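Bratbridge Short Fiction Award

The Bratbridge Short Fiction Award is a yearly literary prize for unpublished short stories written in English. It is given by Hnatiuk, a small publishing house, and is open to writers who have not yet brought out a full book. The award was founded by the editor Stefaniia Marchuk, who still chairs the jury.

History

Marchuk first proposed the award after the closing of the magazine Tasetier, where she had been fiction editor. The magazine had printed many first stories, and she wished to keep a place for such work. In the first year the jury received 50 entries. By the fourth year the number had grown to 340, and a second reader, Mansa Osei, was invited to join.

Early meetings of the jury were held in cafés, and the custom of reading the last entries aloud at a café table has remained.
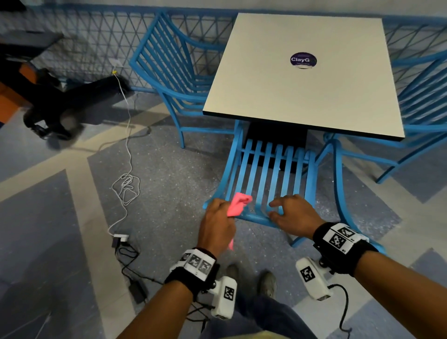
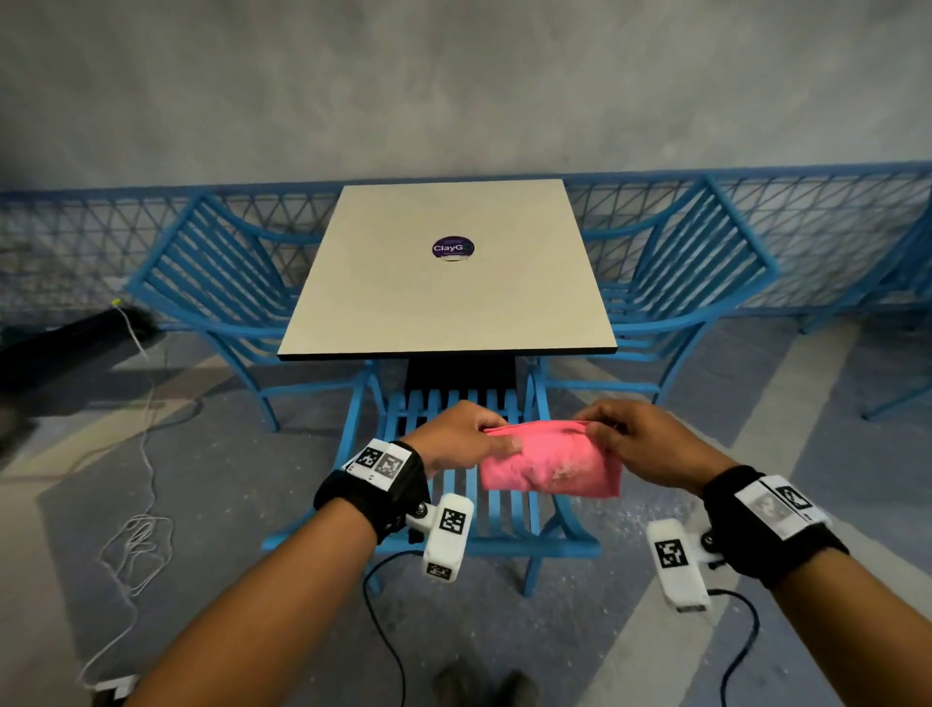
Rules and judging

Entries are accepted until the end of March. A story may be on any subject, but it must not be longer than 30 typed pages, and each writer may send only one. Names are removed before the stories go to the jury. Translations are allowed if the translator is also the author - a rule which was added at the request of Osei, who writes in two languages.

The jury chooses a shortlist of 4 stories. All of them are printed in a paperback anthology, and the winner is also offered a year of editorial help with a first collection.

Winners

The first winner was Cormac Tully, for "The Weighing Room", a story about two brothers who sell their father's horses. His later collection, Nollel, took its title from the village where most of the stories are set. Hnat Kushnir won with "Salt for the Road", and Vsevolod Kostiuk was shortlisted twice before he received the award on September 26, 2022.

Reception

Reviewers have generally praised the anthologies for their careful editing. Some have found the choice of stories too quiet, and have noted that comic writing is seldom shortlisted. Marchuk has answered that few comic stories are sent in.

See also

Literary awards
Short story collections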